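The Business of Hanging a Sheer

Net curtains went out of fashion in most British houses at some point in the 1990s and have been creeping back under another name. They are called sheers or voiles now, and the people buying them are often the children of people who took them down.

The change is mostly down to windows. New flats tend to have a lot of glass and very little distance between one block and the next. A blind gives privacy but takes the daylight with it. A thin curtain lets most of the light through and makes it harder for the neighbours to see your breakfast in the daytime. After dark, with the lamps on, it does much less, and most households still need something heavier behind or in front.

In the shops the plain white sort still takes up most of the rail, but prints have come on quickly. Ernlow, a curtain shop with a long cutting table and a very small car park, stocked two printed sheers four years ago. It now has 73 on the sample rail. Leaves do best. Ferns were popular for a while, then eucalyptus, and for the past couple of years it has been ginkgo, usually in yellow or green on a white ground. Stripes hardly move. Large flowers sell in spring and come back in exchange for something quieter.

A printed sheer has to be chosen with the window in mind. Held flat against a white wall, the pattern looks stronger than it will when hung. With daylight behind it the pale colours fade off and the darker ones come forward, so a green that seemed fresh in the shop may barely show at noon. The sensible thing is to borrow a sample, pin it up at home and leave it for a day. Ernlow lends samples for a small deposit, and so do many of the independents.

Fullness is the next thing. Sheer fabric needs more of it than lined curtains do, and twice the width of the track is the least that looks right. Two and a half times is better for a plain voile. With a print there is a case for staying at two, as deep folds swallow the pattern and a leaf that was drawn whole ends up as a stalk and a bit of edge. For a window 285 cm wide, twice the width is 570 cm, and that generally means either joining widths or buying a fabric sold by the drop, where the roll is tall enough to be turned on its side and used with no seams at all.

Seams show on a sheer. So do hems, and a double hem of equal turns looks far neater against the light than a single one with a raw edge folded inside. Some ready-made pairs have a weighted cord along the bottom. It helps the fabric fall straight, but it makes shortening them fiddly, and many people simply raise the track.

Then there are the fixings. Heading tape and plastic hooks are still the cheapest way, and they suit most tracks. Clips save sewing altogether and are easy to take off on wash day, though a fine mesh needs a light clip with no sharp teeth. The Sornar range of small white ones comes in bags of 400, far more than any house needs, and Ernlow splits the bags and sells them loose.

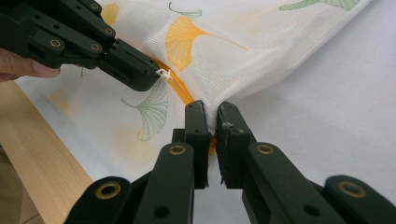

Spacing matters more than the type of fixing. Set too far apart, the top edge sags between one and the next and the whole curtain looks tired. A gap of 9 cm is a good start for light fabric. Fix both ends first, then the middle, then halve each gap until the row is done. Working along from one side nearly always leaves a baggy bit at the far end.

Washing is simple if it is done little and often. Most polyester sheers will take a cool wash with a short spin, but read the label before anything goes in. Take off hooks and clips, put the curtain in a pillowcase, and hang it back at the window while it is still damp. The creases should drop out overnight. An iron is a risk on anything this thin, and a print can catch and go shiny.

We washed a printed pair from Nemico and a plain pair from Győri every fortnight from October until the end of winter. Both kept their length. The Nemico print had lost a little of its yellow on the side that faced the sun, and the plain pair had a pulled thread near one hem, from a cat.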